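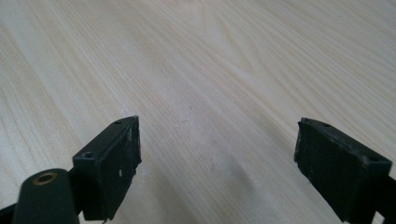

Ticket 71: left finger slips on hand-held gripper during demonstrations

Opened by: Hiyori Katayama
Assigned to: Esmaeil Kiani
Site: Nurneslow, bench 3
Status: open

Reported fault
Grip width reads 54 with the trigger released. It should read 300. The replay on the arm then starts half closed and misses the part.

Log
Kiani: Fingers open over the bare bench, width reading still low. Both fingers are scuffed along the edges and the left has a pale chip on the inner side. Wear would not shift the reading by that much.
Katayama: Same result after restarting the recorder.
Kiani: Zero offset was last set in September, before the fingers were changed. Reset it with the trigger released - reading now correct.
Psarras: Please redo the demonstrations taken with the old offset. Leave the ticket open until one replays cleanly.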